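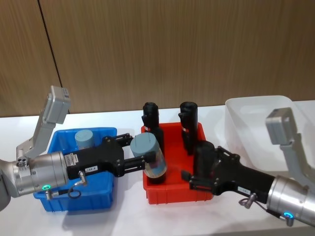 White table and blue bin against the wood-paneled wall, Tellcombe site.

Tellcombe Household Battery Collection: Progress Report, Second Period
Prepared by Dagmar Vaněk for the grant manager, Zukon Fund

1. Summary

Collection ran at all planned drop-off points during the period. The total mass collected was 519 kg, against 331 kg in the first period. Most of the increase came from the two grocery locations added in the spring. Spending is within budget except for transport, which is discussed in section 4.

2. Collection points

There are now 27 active points. The library point was moved from the basement to the front desk in response to complaints about the stairs, and its monthly intake has doubled. The point at the Procházka hardware store was closed for three weeks during floor repairs and has reopened with a larger container.

Iveta Ďurica has revised the pickup schedule. School points are emptied every second week during the term and once a month otherwise. The grocery points fill faster than planned and are emptied weekly.

3. Sorting and storage

Alkaline cells still make up most of the intake by mass. The share of lithium cells is rising – mainly from vape devices and cordless tools – and these need taped terminals and separate drums. Siu-fong Yip wrote a two-page handling sheet, now in use at all points. Button cells are still arriving mixed with other types at the school points.

The fire inspection was passed with one remark: the lithium drums must stand farther from the loading door. They were moved the same week.

4. Budget

Transport is over plan by 200 dollars. Plustel raised its pickup fee partway through the period, and the weekly grocery runs were not in the original estimate. We ask to cover the difference from the printing line, where posters cost less than expected. No change to the grant total is requested.

5. Next period

Bořivoj Havlíček will negotiate a fixed fee with the hauler. Labels for button cells will be reprinted in a larger size. The next report is due in December and will include mass by cell type for each point.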